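Workshop > Buying Guides > Folding Kits

How to Test a Two-Arm Folding Kit Before You Pay for It

By Tahira Zaidi
September 29, 2025

160 shares | 6 comments

The Enik folding package from Drakow is sold as something you bolt down, switch on and hand your laundry to. I've read enough sales sheets to doubt that sort of sentence. The package adds $3,747 to the price of the arms, and for that you get the finger set, the folding software and a phone number to call. What follows is the way I check a kit like this, and it works just as well on the rival package from Stellmont.

Set aside an afternoon. Bring your own clothes. If the seller insists on using the shirts in the demo bag, ask why, and write down the answer.

1. Start with the fingers. Open the jaws over a bare patch of table and look at the inner faces. You want texture along the whole length, up to the tip, because thin cotton gets picked up with the tip and very little else. Drakow's brochure calls the fingers "universal." Ignore that word and run a thumbnail over the grip pattern with the power off.

2. Put one T-shirt in the middle, within reach of both arms. Don't smooth it out for the robot. A demo that begins with a flat, squared-up shirt has skipped the hard part, and a neat rectangle on the table tells you nothing about who or what folded it.

3. Watch the hem. Getting a fingertip under the edge of a cloth is one job and pinching it is another, and sales videos like to cut between the two. Ask for both in one unbroken run, with the wrist camera view up on a screen.
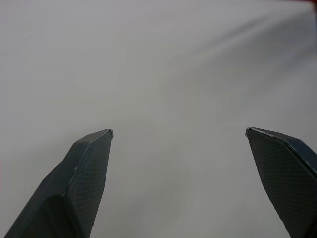
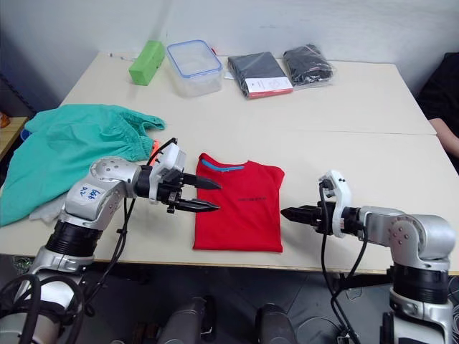
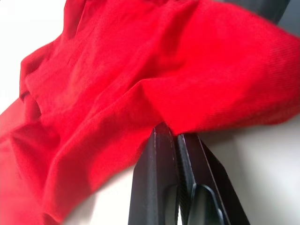 Enik fingers and wrist views, with the two-arm table setup in the middle picture.

4. Change the garment. Something with elastic in the waist is good, and so is anything slippery. Drop it from shoulder height so it lands however it lands. Give the kit 200 seconds. If the rep reaches in to help, that run is a fail, however friendly the rep is.

5. Leave other stuff on the table. Sellers love a clear surface and your folding room doesn't have one. A food container or a bagged garment along the back edge will do. Make a note of any run where the arms go near it.

6. Check the cables. Move each arm slowly through its full reach and see where the slack goes. I'd want a written answer on who pays when a gripper cable snags, and the Enik warranty is vague on this. I asked in March and got the brochure again.

What about the software? Drakow says the Xie update, sold separately, improves handling of "soft goods." Soft goods are the only thing this kit is for, so I'd expect that in the box. Don't buy the update on the same day. Run the steps above without it, keep your notes, and make them lend you a copy for the second round.

I haven't made up my mind on Enik. The finger design looks sensible to me and the price does not. If you've run one on towels, leave your numbers in the comments, failures included.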